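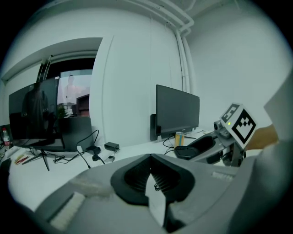
How does a print room decide which sheets from an edition go on the wall?

Condition comes first, then the strength of the impression, and only after that the number penciled in the margin.

At the Kirnwood print room, the edition under review is the Donati portfolio, a set of drypoints pulled on dampened rag paper at the Istby workshop. Drypoint is hard on its own plate. The needle throws up a ridge of copper, called burr, which holds ink and prints as a soft, dark edge. Each pass through the press flattens it a little. By the later pulls the line is thinner and grayer, and the large areas of black that carry the first sheets have opened up into separate strokes.

Kirnwood holds 822 sheets from Istby out of a recorded output of 1,904. Many are duplicates from the same plate, so the change can be followed from one impression to the next. The current display hangs 90 of them in two rooms, in order of printing, with no wall text between the frames. Labels are kept to a folded sheet at the door.

The arrangement works best in the second room, where early and late pulls of the harbor plates share a wall. The late ones are usually dismissed as worn. Seen at this distance they look closer to silverpoint, and the composition is easier to read – the mooring posts, lost in the early blacks, come forward.

Light levels are low and the glass is plain, which causes some reflection on the north side in the afternoon. The Zasness mounts, cut deep to keep the plate mark visible, throw a narrow shadow along the top edge of the smaller sheets. A shallower bevel would have helped.

The catalog gives paper, plate size and state for every print shown, but leaves out ink, although at least 2 different blacks appear to have been used. One is warm and slightly brown, the other nearly blue. The hanging places them side by side on the end wall without comment. The display stays up until August, when the sheets return to storage.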